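Kitchen tool library in Manalastas is getting a front counter, and a spoon stand to go on it

15 January 2020

If you've been in to borrow anything from the Manalastas kitchen tool library lately, you know the drill. You walk up to the window, you ask for a ladle, and somebody disappears behind the shelving for a while and comes back with three things that aren't a ladle. I say this with love. I've been a member since they were lending out of a closet, and I once went home with a fish kettle when I'd gone in for a potato masher (I did use the fish kettle).

Well, good news for the impatient among us! The library reopens next week with a proper walk-up counter, and the small stuff, meaning spoons, spatulas, whisks and the like, is moving out of the bins and up to the front where we can grab it ourselves.

I stopped in to talk to Jennylyn Estrella, who has run the place for the last few years and who was up to her elbows in cookie cutters when I got there. She told me the catalog now stands at 2,018 items, and that the wooden and silicone hand tools go out far more often than anything else. Stand mixers get all the attention, she said, but it's the slotted spatulas people keep coming back for.

"Everyone already owns one," she said. "Then they have company coming and they need four."

Loans over the past year came to 2,973, which is the best year they've had, and she thinks a good chunk of the waiting at the window was for things that cost less than a sandwich. So the idea is pretty simple. Big equipment stays in the back and gets checked out the old way. Hand tools go on the counter, you pick what you want, you write it in the notebook, and off you go.

The money for the counter came from last July's pie sale, which brought in 800 dollars. Of that, 300 is set aside for the stands and hooks and the rest went on lumber, paint and a new lock for the back room. I bought two pies at that sale, so I'm going to go ahead and feel responsible for at least one of the hooks.

Now, the stands. I had no idea there was so much to think about with a utensil stand, but Shakuntala Pal, who is putting the counter together, has opinions. She started out wanting crocks. Crocks are cheap and they hold a lot, but you can't see what's in them, and every spatula looks the same from the handle end. Then she looked at a wall rail, and the wall turned out to be in the wrong place. What she's settled on for now is the upright kind, the one with a heavy foot and a pole up the middle and a little ring of hooks at the top, so everything hangs by the hole in its handle and you can turn around and look at it from the other side.

That does mean every tool needs a hole. The wooden ones mostly have one already, and the ones that don't are going to get one, courtesy of Shakuntala's drill. If you donated your grandmother's spoon and you'd rather it didn't meet the drill, call before the weekend and they'll put it in the drawer instead. She was very firm that nobody's feelings will be hurt either way.

I asked whether the stand tips over if everyone hangs their tools on the same side. She said it depends on the stand! The tall ones she looked at first were wobbly and she sent them back. A shorter one with a wide metal base is the current favorite. She'd like to have one for wood and another for everything else, and maybe a third for the Mevska branch when that gets going in the spring, though Jennylyn gave her a look when she mentioned it, so don't quote me on the third.

The stand they like is polished steel, and it's been keeping company with a slotted wooden spatula on a table covered in white grid paper. I can report that the spatula has a nice rounded handle with a hole at the end of it, so no drilling required there.

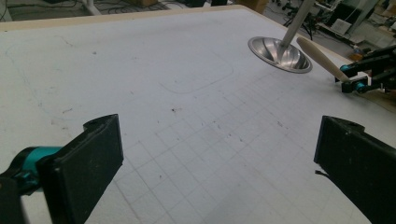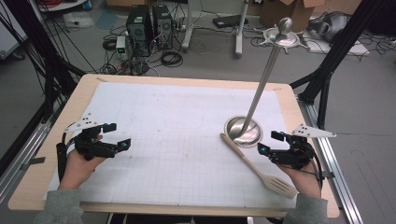
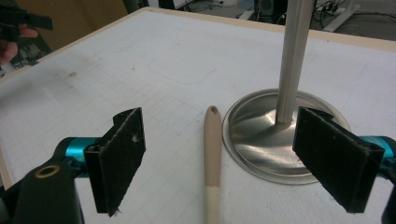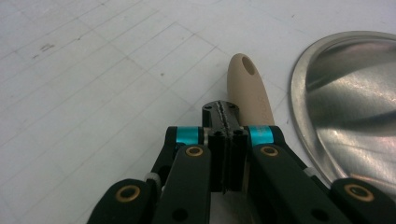

Back to the practical stuff, because I know some of you have soup plans. The old window closes for good once the counter opens, so if you're holding anything overdue, please bring it in before then. They're not charging late fees this month. Jennylyn would especially like to see the large colander again, and she says whoever has it knows who they are.

Labels are changing too. The little paper tags on string kept coming off in the sink (I lost two myself, sorry) and the hand tools are going to be marked with a dab of colored paint at the top of the handle. Green for wood, yellow for anything that can go in a dishwasher. Please don't put the green ones in the dishwasher. It was mentioned to me several times that I should mention this.

Anything borrowed for a church supper or a school event still needs to be booked ahead through the back room, even if it's only spoons, so the counter doesn't get cleaned out in one go. Members who live out by Jivov can keep using the drop box at the Andoter store for returns. It'll be emptied twice a week same as before, and yes, it takes rolling pins if you put them in end first.

They're also looking for donations of hand tools in decent shape. Slotted spoons and flat wooden turners are at the top of the list, then tongs. No more melon ballers, please. I saw the melon baller drawer and it doesn't close.

Membership is the same price as last year, and you can sign up at the counter on opening day. I'll be there for the coffee and to get my name on the waffle iron list.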